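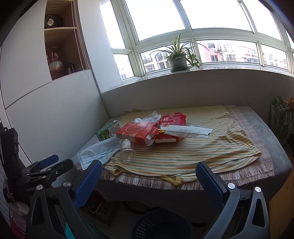
Thursday, Nov 23, 2023 – dye notebook, batch 6

Quiet day, building practically to myself, so I finally got to the walnut hull bath that has been sitting in the back sink since the weekend. It smells like a wet basement and I love it. Everything below is for the Clevton order (the table runners), plus a few notes for whoever picks up the indigo after me.

Hulls

These are the ones from the Grube orchard, picked up off the ground and already black. Soaked in a bucket with the lid on, then simmered, never a real boil, and strained twice through an old pillowcase. The second straining was a mess – the knot slipped and I got a lapful of sludge, so my jeans are now a lovely test swatch. Put "buy a proper straining bag" on the shopping list, again. I wrote the same thing after batch 5 and we still don't have one.

Scouring

I scoured the linen longer than last time and I'm so glad I did! The Killau linen comes with some kind of finish on it that plain hot water doesn't touch. Soda ash and a squirt of the neutral soap, lid on, low heat for 3 hours, and the water came out the color of weak tea. Last batch I got impatient, pulled it early, and the runners came out with those pale islands along the fold lines. No islands today. I wet out every piece again before it went in the pot and kept the folds moving with the long spoon.

Mordant or no mordant

I split it. Half the pieces went in plain, half had alum the night before. Walnut doesn't need it, I know, everybody says so, but I wanted to see the two side by side on this particular cloth. While it's wet the alum half looks a bit more golden and the plain half is closer to cocoa. I'm not trusting my eyes until they're dry and I've carried them out to daylight, since the tubes over the sink make everything look greenish.

The iron dip

Okay, so this is where I got carried away. The plan was one small scrap in iron water to see how far it would go toward gray, and it went so beautifully (a kind of wet slate, really deep) that I threw in a whole runner. Too long! It's nearly black at one end where it sat against the bottom of the pot. I rinsed it until my fingers went numb and hung it by itself. If it stays blotchy I'll cut it up for the sample books and start that one over.

Please, please use the pot with the orange tape for iron and nothing else. I found it with the madder strainer sitting inside it this morning, and iron in the madder is exactly how we ended up with that brown "red" for the Willville job.
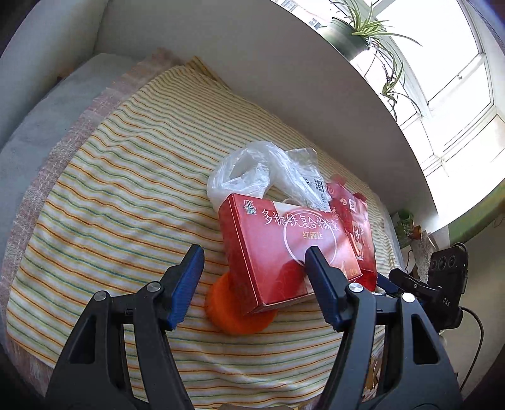 Anyway, the rinse water from the plain half was running clear by the fourth change, which beats batch 5 by a mile. The alum half still had a little color in it when I quit, so it's soaking overnight in cold water in the big tub. Whoever is in first, could you dump it and give it one more rinse? Don't wring it. Roll it in a towel and hang it from the short edge, because the long edge sags and leaves a line.

Indigo

Fed the vat while I was waiting around. The flower on top was thin and the liquid underneath had gone from that nice yellow-green to a muddy blue, so somebody has been stirring air into it. I added fructose and a pinch of lime, stirred slowly along the wall of the bucket, and covered it back up. The heating mat had been switched off at the wall. It's on again now.

Still to do

Dry and iron one piece from each half, cut swatches, tape them on the facing page with the soak times.
Light test in the south window, half of each swatch under foil.
Call Killau and ask what they put on that linen.
Save the used bath! It's in the lidded bucket under the bench, there's at least one more pale brown in it and I want to try it on the wool ends.

Labels are on the line, plain half on the left. The iron one has a blue clothespin.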